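Otus Handheld Grippers: Build Report from the Shared Workshop

June 14, 2023

This entry records the progress of the Otus build, a pair of hand-held grippers intended for collecting demonstrations of ordinary household tasks. The work has been carried out at the Claltemeo shared workshop, where I have held a bench since the winter. Earlier entries dealt with the choice of task and the first printed parts. The present one covers the assembly of the second pair, the marker cubes, and the first trials at the sink vanity.

The first pair, which members of the workshop will remember from the open evening, was retired after 74 recorded attempts. The finger linkage had developed play at the main pivot, and the left unit no longer closed squarely. Soon-im Seol examined both units and recommended a longer pivot pin with a bushing on each side. Her drawing was adopted without changes. The housings were then reprinted in white, and the wall behind the pivot was increased to 5 mm. The earlier wall had split along a layer line on two occasions.

The black fingers were kept in the pointed form. A wider, flatter tip was considered and one set was printed, but it proved awkward with a toothbrush handle, and the toothbrush is one of the objects on the task list. The flat tips have been placed in the parts drawer under the Olvera bench and may be used by any member who wishes to try them.

Most of the time on this build was spent on the cubes. Each gripper carries a cube at its base, covered with square black-and-white markers, so that the position of the hand can be recovered from the recorded video. On the first pair the markers were printed on ordinary paper and glued down. The corners lifted, and the tracking software lost the cube whenever the hand turned quickly. For the second pair the markers were printed on matte adhesive sheet, trimmed with a steel rule, and pressed down with a roller. Members who intend to do the same should leave a white margin around every marker. I trimmed one full set too closely and had to discard it.

Calibration followed the procedure in the Grarkard notes, which are kept in the blue binder and should be returned there after use. Chanida Mahawong wrote the script that compares the measured distance between the two cubes with the distance reported by the software. With the old markers the two figures disagreed by as much as 6 mm. After the change they agree closely enough for our purposes, provided that the lights over the work area are on. The afternoon sun remains a difficulty – glare on a glossy surface still produces short gaps in the track.

The vanity was selected for the first trials for practical reasons. It is a fixed station with a basin, a faucet and a small number of objects, and it can be approached from the front with both arms extended. The operator begins each attempt with both grippers held over the near edge of the basin, pauses, and then proceeds to the object named on the task card.
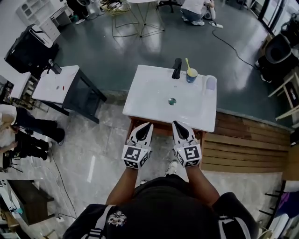
Both grippers over the near rim of the basin. The cup with the toothbrush stands to the right of the faucet.

Two matters arose during the trials and will be addressed before the next entry. The first is fatigue. The boxy bases place a good deal of the weight near the wrist, and long sessions are tiring for the forearms. Ms. Seol has proposed a hollow cube with internal ribs, and a test print has been scheduled. The second is the trigger spring, which is too stiff for fine work. A softer spring has been ordered in two lengths.

The first batch of recordings amounts to 1186 short clips. These have been copied to the workshop drive and are being sorted by task. Clips in which a cube is lost from view for an extended period are set aside and retained, as Ms. Mahawong wishes to use them in testing a revised version of her script.

The print files for the housings and the pivot bushings are available on request. The finger files will follow once the dimensions have been checked against the finished parts. Members who wish to take a turn as operator should enter their names on the sheet beside the Olvera bench and read the task cards beforehand.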